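Stivilton Catero Tabletop Draw Machine
Product code: 2731
Sold by Flisance Club and Hall Supplies

Overview

The Catero is a hand-cranked draw machine for prize draws, weekly club lotteries and small bingo sessions. It has a clear drum, a steel stand and a single exit chute that lets out one ball per full turn of the handle. It comes with a set of 56 numbered balls, a display rack and a lockable storage case.

It replaces the older Montoya, which had a wire cage and a separate chute that had to be hooked on before each session. Montoya balls are slightly larger and will jam in the Catero chute, so please don't mix the two sets. If you still have a Montoya, we carry spare handles and catch trays for it while stocks last.

The Catero does not need power. There is nothing to charge and no software to update. It can be used at a bar, on a stage or on any flat surface that will take the weight.

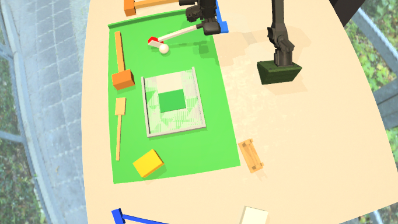

Green mat on a light cream tabletop, with a robot arm holding a miniature golf putter.

How it works

Load the balls through the hatch on the top of the drum and close both catches. Turn the handle clockwise to mix. While you are mixing, the chute lever should be in the up position, which keeps the exit closed. When you are ready to draw, push the lever down and carry on turning in the same direction. One ball drops into the catch tray for each full turn.

Turning the handle the other way does no harm, but no ball will come out.

Read the number aloud, then place the ball in the matching cup on the rack. The cups are numbered in the order of the set, so it is easy to see at a glance what has been called and what is left in the drum. Balls stay in the rack until the draw is finished and checked.

For a lottery draw where players choose four numbers, we suggest mixing for at least a minute before the first ball and ten turns or so between balls. For bingo most callers mix once at the start and then draw steadily.

What is in the box

Drum with handle fitted
Steel stand in two halves, with 4 bolts and a hex key
Set of 56 balls, numbered on six sides
Display rack
Catch tray, felt lined
Storage case with two keys
Record pad for drawn numbers
Printed instructions

Tickets and bingo books are not included. See the related items at the end of the page.

Specification

Operation: manual, single handle, right-hand side
Ball capacity: 56
Balls per turn: one
Weight, assembled and loaded: 13 kg
Drum: clear acrylic
Stand: powder-coated steel
Colours: black or cream
Feet: rubber, replaceable
Power: none
Guarantee: two years on the drum and stand, one year on balls and rack

The handle can be moved to the left-hand side. You will need to undo the end cap with the hex key and swap the spindle round. Allow a quarter of an hour the first time.

Setting up

Bolt the two halves of the stand together before you lift the drum on. Tighten the bolts by hand first and finish with the hex key once the stand is sitting level. The drum drops into the two brackets and is held by a pin on each side.

Stand the machine where the players can see the chute. In a long room we would put it on a raised stage or at the end of the bar, with the rack beside it and facing out. Keep it away from direct sun if it is to be left standing, as the acrylic will dull over time.

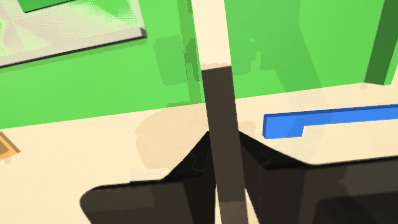 Two-tone rod, cream above and dark brown below, between black gripper fingers.

Checking the balls

Count the balls into the drum before each draw, with a second person watching. A missing ball is the most common cause of a disputed result, and a signed count on the record pad settles most arguments. The pad has a space for two signatures, the time of the draw and the numbers in the order they came out.

Wash the balls in warm water with a little washing-up liquid every few months and dry them fully before they go back. Do not use spirit or polish. The numbers are moulded in and will not rub off, but polish leaves a film that makes the balls stick together in the drum.

If a ball is chipped or cracked, replace the full set. We don't sell single balls for use in draws. A new ball will be a slightly different weight from the worn ones.

Licences and rules

Buying a draw machine does not give you permission to run a lottery. Some small draws can be held without a licence, others need to be registered, and the rules depend on who is running the draw, where tickets are sold and what the money is for. Check with your local council before you sell any tickets. We can't advise on individual cases.

The Catero is meant for clubs, pubs, halls and workplaces. It is not certified for use in a commercial bingo hall or for televised draws.

Delivery and returns

Machines are sent by courier in one carton and must be signed for. Orders placed before 2 pm leave the warehouse on the next working day. Orders for December events should be in by the middle of the month before, as the cream version in particular tends to sell out.

If you need to return a machine, keep the carton and the foam corners. We can't accept a drum sent back without them. Opened ball sets can only be returned if they are faulty. 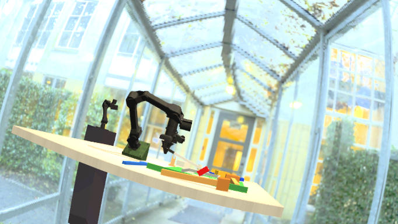

Black robot arm on a pale wooden tabletop, grey double door in the background.

Common questions from buyers

Can I use fewer balls than the full set?
Yes. Take out the ones you don't want and note it on the pad. With very few balls in the drum you may get an empty turn now and then. Just keep turning.

Is there a motor kit?
No, and the spindle is not built to take one.

Will the case fit a standard cupboard?
It is deeper than most kitchen cupboards. Please ask us for the case measurements if space is tight.

Can the stand be fixed down?
There are two holes in the base plate for screws. Screws are not supplied.

Do you hire the Catero out?
We hire out the black version by the week, collection only. A deposit is taken and returned once the ball count has been checked.

Related items

Spare ball set for Catero
Spare record pads, pack of five
Replacement rubber feet
Cloakroom and draw tickets, mixed colours
Montoya handle (limited stock)
Montoya catch tray (limited stock)

For trade prices, or for orders of more than one machine, contact Tobias Crenshaw in the Flisance sales office and quote code 2731.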